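## Moving a hand-packing station to a shared robot cell

These notes cover the changeover at the Avham site, where block packing on line 2 went from fully manual to a single arm working beside an operator. They assume the cell is already installed and safety-checked. The subject is how to hand the work over and what happens to the jobs on the line.

### Before you start

- A written list of every task at the station, including the ones missing from the job sheet (clearing jams, relabeling, fetching cartons).
- The Clorkero cell controller, with operator and setter logins created.
- Read access to the line log in Westel.
- A training slot for each shift. Allow 39 minutes per operator for the first session.

### 1. Split the task list

Mark each task as *arm*, *person* or *shared*. At Avham the list came to 34 tasks. The arm took picking and placing. Inspection, carton changes and fault recovery stayed with people.

Do the marking with the operators who run the station. Our first split was made from the job sheet alone and gave the arm a task that depended on turning over damaged blocks by hand. It had to be redone.

### 2. Rehearse in simulation

Build the pick in the simulator and run it before touching the live cell. Use plain blocks at the correct outside dimensions; surface finish can wait. Check these points:

1. The fingers open wide enough to clear the block at any angle you expect on the infeed.
2. The hand does not strike a neighboring part on approach.
3. The wrist has room to rotate without reaching a joint limit.

We ran 558 picks this way and logged each miss with its block angle. Most misses came from blocks lying on a diagonal, and the approach was changed to align the hand before descending.

Let operators watch these runs and stop them. It is the cheapest place to learn what a bad pick looks like.

### 3. Rewrite the job sheet

The operator's title at Avham changed from packer to cell operator, and the pay grade was reviewed before go-live. Put the following in writing:

- who may clear a fault, and at what point the setter is called
- who may change speed or grip force (setter only)
- how often the operator rotates off the cell

Rotation matters more than we expected. Lifting dropped sharply, but watching a cell for a full shift is tiring in a different way — operators asked for a change of station every 2 hours, and that is now the rule.

### 4. Run both methods side by side

Keep the manual bench in place through the first month. If the arm stops, packing moves to the bench and the order still ships. Record each stop in Westel with a cause code and a short comment from the operator. The comments are where you will find problems the codes do not cover.

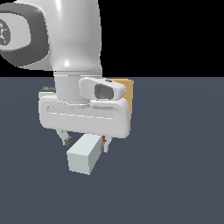

Review the log with both shifts before removing the bench. At Avham the bench stayed an extra month, until the night shift had cleared every fault type on its own. The Mateos line will follow the same order of steps, with the job sheet moved ahead of the simulation work.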